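Skerunell opens second bakery in Skorholm

30 July 2025

Skerunell, the family bakery known for its cardamom shortbread, has opened a second shop and kitchen in Skorholm. The new ovens can turn out 2,000 biscuits a day, and the counter will sell ginger snaps, oat rounds and almond crescents alongside the shortbread.

"We ran out of shelf space in March," said head baker Anoma Munasinghe. "The dough needs a night in the fridge, so we needed more fridges."

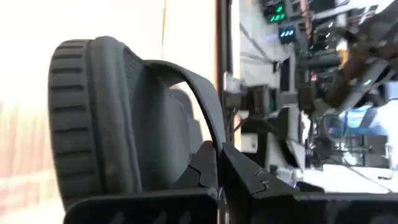
Gift tins of 40 biscuits can be ordered at the counter and will keep for a month unopened. Trade customers should contact Fouad Mansour at the Skorholm shop for a price list.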